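10 de dezembro de 2019

Caderno de bancada, autonomia dos telemóveis de teste

Retomei hoje a comparação que ficou parada desde outubro. Temos 3 aparelhos Herklow do mesmo lote, todos com a bateria de origem, e o Drendov do Fergus MacBrayne, que já foi aberto uma vez para trocar o conector de carga. O Drendov fica fora das médias, mas registo-o à mesma.

Preparação: brilho fixo a meio, localização desligada, Bluetooth desligado, Wi-Fi ligado à rede da oficina. Conta de correio configurada com sincronização manual. Removi a aplicação Flumum dos aparelhos A e B e deixei-a no C, com as notificações activas.

Primeira passagem, vídeo em ciclo a partir da memória interna. A e B andaram a par o tempo todo. Quando o A chegou aos 66%, o C já estava em 34%. Diferença grande demais para ser só da célula. No ecrã de consumo do C a Flumum aparece em primeiro lugar, acima do próprio leitor de vídeo.

Parei, carreguei tudo até ao fim e repeti com a Flumum impedida de correr em segundo plano. O C ficou colado aos outros. Falta repetir com a aplicação instalada no A para excluir o aparelho. Não fiz hoje, o A ficou a carregar.

Notas soltas:
- O carregador Wegener aquece bastante mais do que o de origem. Medir corrente em vazio antes de o voltar a usar.
- Modo escuro: sem diferença visível nos Herklow, o que era de esperar com painel LCD. No Drendov (OLED) ainda não testei.
- O indicador do Drendov salta alguns pontos de uma vez quando sai da carga. Fergus diz que já fazia isso antes da reparação. Tentar recalibrar com um ciclo completo.
- Os cabos USB do armário estão misturados. Separei 2 que só carregam e não passam dados, marcados com fita.

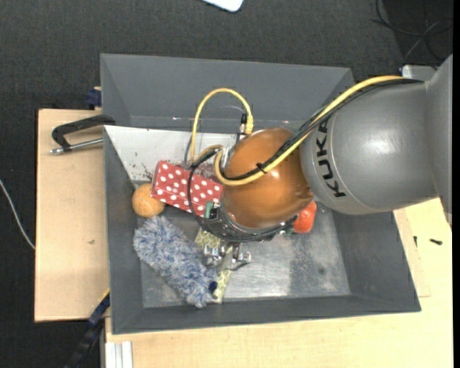

Braço KUKA por cima da caixa cinzenta.

Para a próxima sessão:
Flumum no A, sem ela no C, mesmo vídeo, mesmo brilho. Se o consumo passar para o A, escrevo ao suporte deles com as capturas dos dois aparelhos. Confirmar também a versão, porque o C actualizou sozinho durante a carga e não apontei o número anterior. Desligar as actualizações automáticas em todos antes de começar.

A folha de cálculo está na pasta partilhada, separador "vídeo". Os valores do Drendov estão a cinzento e não entram nas fórmulas.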